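Notebook > Shop Automation > Chores
4 min read

8 Mar 2026

Went back over the chore list tonight before anybody at Drirex asks me again when the machines are going to take it over. My answer has not moved much since August. Then it was "no." Now it is "no, with a couple of maybes."

The list as it stands: wipe the benches, empty the bins, fold the shop rags, put small parts back in the right drawers, sweep the hall. All dull and all easy for a person with a hangover. The Peng arm can do one of them, rags, if I define "do" generously. It will fold a rag that is already lying flat and square to the table. Give it one out of the dryer, balled up with another rag inside it, and it pinches a corner, lifts the lot, and lays the lot back down. I would not call that folding and I have asked that it not be written up as folding.
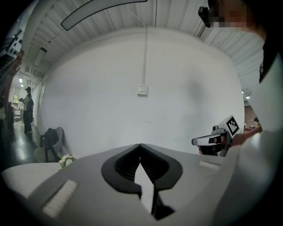
What bothers me most is how the numbers get quoted. The Drovivside summary says 2000 episodes of rag handling, as if the size of the pile settled something. Went through a batch of them. Same table height, same color of rag, same starting spot give or take a hand's width. Of course it does well on the test when the test is the same rag. I want the dryer rags in there, plus the ones stiff with glue, plus the towel with the hem coming off that everyone hates.

Small parts next. Put 122 screws and washers in a tray and left the arm to sort by drawer. It stopped on its own three times and I stopped it once when it began pressing a washer into the tray lip. Did not bother to finish. Washers lying flat are the whole problem. A person slides one to the edge and gets a nail under it without thinking. Two stiff fingers closing from the sides have nothing to close on. We either let it learn to slide or we buy trays with a soft bottom, and if we buy the trays then we should say in the report that we changed the chore to suit the machine. I am fine with changing the chore. People did it for dishwashers. Just say so.

Hand-held collection is the part I have the most time for, and I still have complaints. You get a person's judgment about where to reach, and you get it fast. You also get a person's wrist and shoulder, and the arm on the bench has neither. Some of the grasps we record are ones it will never get into without hitting its own elbow. Irndale says they filter those out. Asked how. Still waiting.

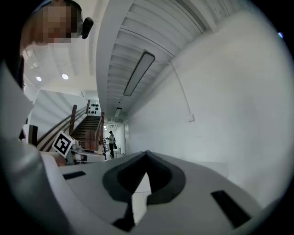 Sweeping the hall was supposed to be the easy one. Floor robots have been sold for years and everybody assumes the matter is closed. Then you write down what the chore really covers. The dark wooden stairs are part of it, and so are the feet of the posts along the rails, where the grit collects, and none of the bids I have read mention stairs at all except as a thing to avoid falling down. So somebody carries the machine up, or somebody takes a broom to the steps, and at that point the broom is already in your hand. My estimate of time saved on sweeping is zero until someone shows me otherwise.

Cost, for the record. The quote for the second arm is $2000 over what we planned, before mounts. For that I could keep paying for an hour of cleaning here and there and get the bins done too, including the one with the bad lid. No vendor will touch the bad lid.

Maybes, to be fair to them:

- Bench wiping, if the bench is clear first. Clearing it is the harder half.
- Flat rags, as above. Would let it run unattended for one load and see.

To do:

- Ask Drovivside for the failures, all of them, including the runs they threw out
- Dryer rags into the next collection, straight from the basket
- Try the washers on a scrap of foam before spending money on trays
- Chase Irndale about the filter
- Glue the lid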